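14 May 2019
Joint sealant, batch 11, Brovar base

Mixed the second run this morning with the Serncombe hardener at 9 parts per hundred. Pot life came out at 20 minutes in the cup, shorter than the last batch. Stirred by hand, scraped the sides twice. Skin formed before I had the third mold filled, so mold 3 is only good for hardness, not for pull.

Scale was reading high again. Re-zeroed it with the brass weight and weighed everything over. Cup plus mix 1,418 g.

Pull bars from batch 9 are on the rack by the window. Leave them alone until June. The Omero primer goes on the next set, one coat, both faces. Villanueva want the gray pigment kept in, so tint before adding hardener and write the amount on the lid.

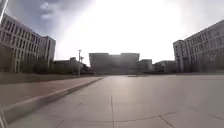

Plaza slabs, pale gray concrete. Long crack at lower right, joints thin and dark.

Color match: the tint looks too blue next to the dry concrete coupon. Try half the pigment in batch 12. Also need to cut more backing strip, the narrow size is used up.

Cleaned the mixer head with solvent, rags in the metal can. Hood filter is due. Order gloves, medium.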